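Can we hold a memorial service for people buried in unmarked graves if we don't own the ground?

Posted by Octavio Iturra, 10 Jun 2026

Our parish in Serndale has an old burial plot at the end of Eltby Lane. It was used for people who died in the county poorhouse and for a number of infants whose families couldn't pay for a place in the churchyard. There are no headstones left. The plot is fenced and belongs to the county now, and apart from the mowing it gets no attention.

A group of us would like to hold a short outdoor service there, with prayers and a reading of the names we have. The county archive has a register with 700 entries, but many of them just say "infant" or "unknown man." Our priest is willing to lead it. She has asked me to find out three things before she puts it on the parish calendar.

First, do we need permission from the county, and who gives it? Second, is it all right to read the names of people who may not have belonged to our church, or to any church? Third, what do people do about the entries with no name? We are an Episcopal parish, but I'd be glad to hear from anyone who has done something like this.

Stepan Lytvynenko

We have done this every year at Durán, where the old hospital burial ground is on county land too. I'll take your points in order.

Permission: write to the county office that looks after the land. With us it was parks, though in other places it may be the clerk or public works. Give them the date, the start and finish times, how many people you expect, and whether you will bring chairs, a speaker or candles. Our first letter took 4 weeks to get a reply, so don't print anything until you have it in writing. They wanted proof of insurance, and the parish policy covered it once our insurer sent a one-page certificate. Ask also about the gate. We stood outside a locked one our first year.

Other faiths: we asked the Methodist and Catholic churches in town to each send a reader, and the rabbi from the next county came as well. The opening words say that we are remembering everyone buried there, whatever they believed. We kept the Eucharist out of it and had that separately in church afterward for those who wanted it. There were a couple of complaints the first time from people who thought it should be a full church service. I would still do it this way.

Names: 700 is too many for one service unless people are prepared to stand for a long while. Four readers taking turns will get through a long list, but older people will need seats. We read one part of the register each year and leave the complete list on a table by the gate. For the unnamed we read the entry as it was written, with the year, and then keep a short silence. "Unknown man, winter" is hard to listen to — I think it should be read anyway.

Check your local spelling with the archive too. The clerk who kept our register spelled the same family two ways on one page, and a descendant came up to tell us about it.

stuvero

just do it. we went to ours with flowers and a prayer book and nobody stopped us. there were 2 cars parked on the road and that was it. if you ask the county they will find a form for you to fill in

Stepan Lytvynenko

That may be fine for a few people with flowers, and most counties won't mind a visit during open hours. A service announced by a parish is a different matter, especially if the ground is fenced. The graves are also shallow in some of these places, and the county may want people kept to a path. Ask them to mark it.
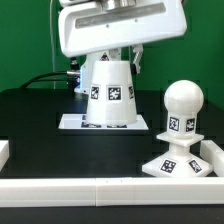

Should the priest bless the ground if there is no record that it was ever consecrated?

Ask the bishop's office before the day. Consecrating a burial ground is normally the bishop's business, and on land the parish doesn't own they may prefer a simple prayer for the dead, which your priest can lead without any special arrangement. Our bishop sent a form of words and left the rest to us.

Octavio Iturra

Thank you both. I've written to the county clerk and copied in the parks department. Our priest likes the idea of reading the entries as they stand, and she is going to ask the Lutherans in Eltby for a reader. I will post the order of service when we have one.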